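Virkov two-finger gripper with the Dalari and Zwane cameras
Review by Filippos Vrettos

I have used the Virkov gripper on our small arm since June. In the same period I tried two cameras with it, the Dalari, which stays on a fixed mount, and the Zwane, which sits at the wrist. My colleague Evanthia Kouris wrote the programs and I did most of the handling, so my opinion is more about the hardware than the software.

The task was kitchen items. I chose this because light plastic things are harder for a gripper than the blocks which everybody shows in their videos. They bend, they turn in the fingers, and they are often shiny.

The fixed camera

The Dalari cost us $216. Colour is its strong side. A red thing on a green background comes out with a crisp outline, and you can still see the darker crimson on one side and the pinkish highlight on the other. White on teal is equally clean. I had an older camera before this one and the red was always a little bit brown.

Glossy surfaces are the weaker point. The reflection on dark green becomes a wide milky streak with no clear border, and our program sometimes took such a streak for an object. Evanthia solved it by lowering the threshold, but then small grey items were lost. I would like to have a polarizing filter in the box at this price.
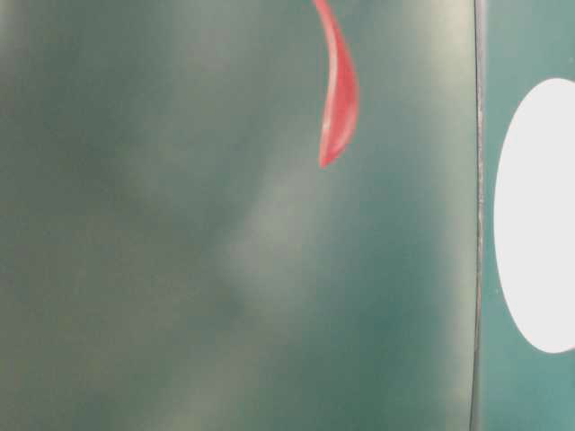

The wrist camera

The Zwane is cheaper, $158, and I expected less from it. It is the one I now look at first. The fingers take up the lower half of the view, and it is easy to judge if an object stands straight between them. With a red plastic spoon held by the handle I can follow the handle down through the gap between the fingers, and behind it the white bowl keeps its soft grey shading.

Very near to the grip the picture becomes slightly blurred. For me it is acceptable. If you need to read fine marks on the part you are holding, please test it before you buy.

The fingers

Virkov makes the fingers flat and rather thick, and ours have black foam pads. The foam is good for thin plastic, as it gives a little and does not scratch. However, the edges are already frayed and look fuzzy. I asked the shop for spare pads and they come only in packs of 4, with a long wait. 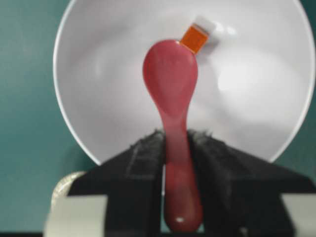 Controller

We run all of this from a Condeo controller. The setup menu is translated badly (I say this as a person who also makes mistakes in English), and the closing force is hidden two pages deep. After you find it, it is simple. I keep it at 40 on the scale of the menu for spoons and similar things. The setting is not saved when you turn off the power, and this annoyed me every morning until Evanthia put it in the start script.

Would I buy again?

The gripper yes, with spare pads in the same order. The Zwane yes. The Dalari I would buy only for a matte table, or if you already own a filter that fits.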